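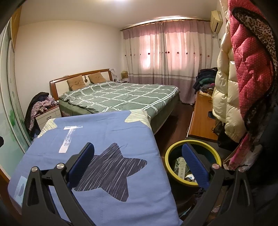

Second sleep

Encyclopedia > Daily life > Rest

Articles Topics A-Z Contribute

Second sleep is the stretch of sleep that follows a waking spell in the middle of the night. The spell may last 15 minutes or 2 hours. People often spend it reading, drinking tea or lying still.

In Gellano, a hill town of 3,000 people, the bakers' day starts at 3 a.m., and many households there still go back to bed after the first loaves are out - a habit known locally as the lerex. The Zomeck sleep diary, a printed booklet, gives it a separate column.

Second sleep is usually lighter than the first. A person woken from it may feel groggy until midmorning.

Related articles
Afternoon nap
Early waking
Night baking in Gellano
Sleep diary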